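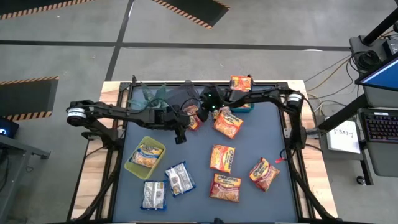
On 2018-01-21 the Joston fixtures secretary wrote:

> Irbridge have asked to move our away match from November. Do bonus points carry over if it is replayed?

No. Under league rule 19 a replayed match starts from zero — tries scored in the first one are void. Bonus points still need 4 tries. 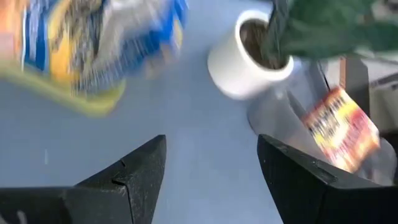 *Tabletop, seen from above*

Ovent lost 3 points this way last season. The match number stays the same (3703), so please don't file a new sheet.

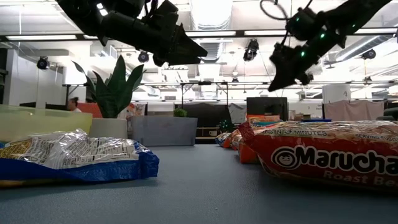 *Food packages, with the red noodle one at right*

Kickoff times go through the Grímsdóttir Cup page as before.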